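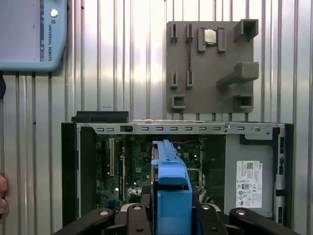 Ximena Lagos
Librarian, Henríquez School

March, late, kitchen table

I found the school song! The whole thing, all 3 verses, typed on onionskin and folded inside the back cover of an old attendance book where it had no business being. I've been after this since I took over the library. Everybody who went to Henríquez before the gym was built can sing the first verse, and then they start humming and waving their hands, and you get a different second verse from every one of them. Fermín Ledesma had sworn to me that there was a line about a goat. There is a line about a goat! It's in verse two, it rhymes with "boat," and we are nowhere near water.

The page isn't signed, but somebody has penciled "for Miss Sosa, more slowly please" across the top, so it must have gone to the music room at some point. I called Ivana, who is her niece, before I'd even put my coat back on. She remembers her aunt playing it on the upright with the two dead keys (the same piano that's in the hallway now with the lost mittens on it) and she remembers the older kids stamping on the last line until the windows buzzed. She's going to look for the sheet music at her mother's. I didn't sleep much after that call, I was too happy.

So now I have the words and half a tune. The attendance book itself is wonderful too, by the way. Whoever kept it had opinions. "Absent, potatoes." "Absent, says potatoes." One boy was out 23 days and the note only says "uncle."

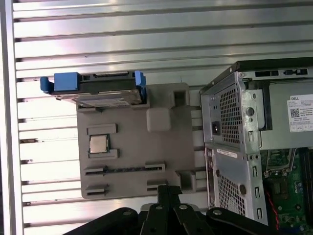

The yearbooks are next, and I want to do them properly this time. We have them in three cartons under the stairs, out of order, with loose snapshots stuck between the pages, and every time I pull one out another picture drops on the floor and I can't tell which class it came from. I spent all of lunch laying them out by hairstyle, which worked better than it should have. What I'd love is something like that big gray tray, all raised walls and pockets and slots, so each class could sit in its own spot while I go through the names. For now I'm using muffin tins. And the scans need to live on a drive of their own, with a label on it that a person can read, and not on the office computer next to the lunch menus, where I lost the whole debate club last fall.

I got through 8 yearbooks before the late bell. The early ones are hardly more than pamphlets, with ads in the back for a shoe store and a place called Vania that seems to have sold both hats and pie. The class prophecies are the best part. A girl was going to be an opera star in Imetti and a boy was going to "own a truck or be one." I laughed so loud that two seventh graders came over to see, and then they stayed, and then they were reading them out to each other, and I had to write late passes for both of them.

They want to do prophecies for their own class now. I said yes right away. I'll have to set some rules about kindness, but yes.

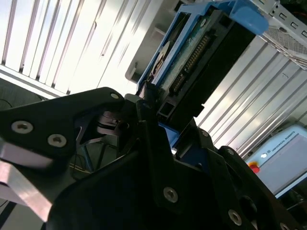 Abelardo Salinas wrote back after supper, a good long message, to say that the song was never sung at graduation in his day, whatever people claim, and that it belonged to the fall picnic. They sang it walking up the hill, he says, with the youngest class in front, and the stamping was on the word "home" and only there, and anybody who stamped early had to carry the bread. He also says the goat was real and its name was Cludumlow.

I read that part to myself three times. It means the picnic matters as much as the song does, and I haven't got a single thing in the folder about the picnic. Not a date, not a hill. Was it the one behind the ball field? I asked him, and asked who named the goat, and he hasn't answered yet, he goes to bed at nine.

To do tomorrow: copy the song before anyone touches it again, onionskin tears if you look at it. Ask Fermín about the bread. Move the mittens and try the piano. Return 5 muffin tins to the cafeteria before the Friday people miss them, no, keep one.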